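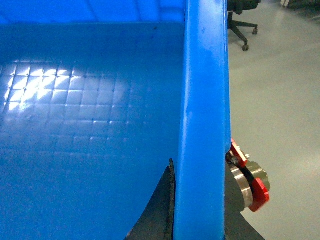 Blue plastic bin, floor and side wall.

The Mellor Fruit Press, by Vivico
$881, handle included

200 shares
18 comments

If you have one apple tree, you have a hobby. If you have several, you have a second job that pays in apples, and by the first cold week of fall your neighbors will have stopped answering the door. The Mellor is for people at that stage. It turns fruit you can't give away into cider, which people will cross a wet lawn to ask for.

We've carried the Mellor at our Stendport shop for longer than we've carried anything else except the doormat. It's a basket press with a screw down the middle, a steel frame, slatted hardwood sides and a drip tray with a proper spout. You fill it with crushed fruit, you turn the handle, juice comes out the bottom. There is no app.

What it does well

Pressure, mainly. The screw has a coarse thread with flat shoulders, so it moves quickly when there's no load and stays put when there is. Cheaper presses use what looks to us like the thread from a piano stool, and they'll get you through a small batch before the nut starts to complain. The Mellor's nut is bronze, it's replaceable, and we've sold so few replacements that the box of them under the counter has become a footrest.

The basket comes apart in two halves held by pins. When you finish a pressing you pull the pins, lift the halves away, and there stands your spent pulp in a neat cake, looking like something a health food restaurant would charge for. Chickens like it. Compost heaps like it. Deer like it so much that you should think about where you leave it overnight.

It holds 18 quarts of crushed fruit. You'll see bigger baskets advertised for less money, and you're welcome to go and lean on one. A tall basket full of pulp takes a very long time to give up its middle, and most people get bored before it does and throw away a fair amount of good juice. This size presses out quickly enough that you can be refilling it while your crusher is still in the mood.

What it doesn't do

It doesn't crush. This comes as a blow to somebody every season, usually on a Saturday with guests. Whole apples in a press will give you slightly flatter apples. You need a crusher or a grinder first, and we sell the Dirklow hand crusher for that purpose. If you own a clean garbage disposal you're thinking of bolting to a bench, we've heard it works, and we'd ask you to tell someone else about it.

Grapes are the exception. You can tread those, if you have the feet and the patience and the kind of family who will drink the result.

It also doesn't filter. The mesh bag keeps the big stuff back, but Mellor juice is cloudy and settles overnight into something brown at the bottom of the jug. That's cider. Clear apple juice is made by people with different equipment and, we suspect, less fun.

Setting it up

The press arrives in one crate and the assembled weight is 88 pounds less than you fear if you've read the label, because the label gives the freight weight with pallet, which is 200. Bring a friend anyway. The legs go on first, then the tray, then the screw, and the handle last. The instructions were translated with care by someone who had clearly never met a press, so we include our own sheet, written by Catarina Henriques after she watched a customer put the tray on upside down in our parking lot.

Bolt it down. The feet have holes in them for this. A press that isn't bolted to something will turn when you turn, and you'll spend the afternoon walking around the yard behind it like a mule. A sheet of heavy lumber under the feet is fine, provided you stand on it. So is a deck, though have a word with whoever stained it.

Wash everything before the first pressing. Hot water for the slats, hot water for the tray, and a wipe for the screw. The only grease on it should be food-grade, and there's a tube of that in the crate, taped to the lid where everyone misses it. Check the lid before you call us. We say this with love, and with a tally on the wall.

Using it

Line the basket with the mesh bag, fill to just below the top slat hoop, fold the bag over, and put the pressing plate and blocks on top. Turn until juice runs. Then stop.

This is the hard part. Everyone wants to keep going. Let the juice run until it slows to a drip, give the handle another quarter turn, and go find something else to do with your hands. Forcing it will squeeze pulp through the mesh, and if you really put your shoulder into it you can bend the handle. We've seen this done by a man who described himself as "not that strong." He bought another handle and has been gentler since.

A mixed load makes better cider than a pure one. Sweet apples for the bulk, something sharp for interest, and a few of the small mean ones from the tree by the road that no one planted. Bruises are fine. Rot isn't, and neither is anything you'd have to explain.

Pears work, if you catch them on the one day between rock and mush. Cherries work and will stain the slats permanently, and also you. Tomatoes work. Quince works, in the sense that juice does come out.

Looking after it

Rinse it the same day. Dried apple pulp is a building material. Scrub the slats along the grain, let them dry out of the sun, and oil them with a food-safe oil at the end of the season. Take the screw out, wipe it, grease it lightly, and store the whole thing somewhere that isn't the shed corner where the mice hold their meetings.

If a slat cracks, we sell them singly. They're held with ordinary rivets that you can drill out at home, or you can bring us the basket on a Tuesday, when Aatos Lappalainen is at the bench. He'll fix it while you wait and tell you what you did wrong, at no extra charge for either.

Details

Basket: 18 quarts, hardwood slats, steel hoops
Frame: painted steel
Tray: stainless steel, with spout
Screw: steel, bronze nut
Handle: removable, and please do remove it if you have small children or shins
Included: mesh bag, pressing plate, blocks, grease (lid!), our setup sheet
Warranty: 12 months on the frame, screw and nut. Mesh bags are not covered. Mesh bags lead short, hard lives.

Goes with

Dirklow hand crusher. Same height as the press, red, loud. It makes a sound like gravel being insulted.

Spare mesh bags. Buy one now. You'll otherwise need one at the exact hour we close.

Plastic bins, for fruit on its way in. Ask at the counter for what's in stock. Whatever you use, keep one for washed apples and one for unwashed and don't rely on memory to tell them apart.

Glass jugs. Pick up only. We tried mailing them.

Delivery and pick up

Presses ship by freight to the curb, and the driver means the curb. If your house is at the end of a long gravel drive, that conversation is between you and a wheelbarrow. Pick up from Stendport is free and we'll help you load. Please measure your trunk first. Hope is not a measurement, though we've watched it tried on several hatchbacks.

Orders placed in April arrive in plenty of time, and hardly anyone places one then. Orders placed once the apples are on the ground go into a line with everyone else's, and we build them as the frames come in. We can't move you up for having a lot of apples. Everyone on that list has a lot of apples.

Returns

Unused presses can come back within 12 days, less the freight. Used ones can't, even if you've rinsed it, even if you only did pears. If something is wrong with it we'll fix it or replace it without a fuss. If it turns out you just don't like cider, put a card up on our corkboard by the register. Secondhand Mellors go fast, usually to someone who's been standing in the shop pretending to look at jugs.

18 comments
Share this page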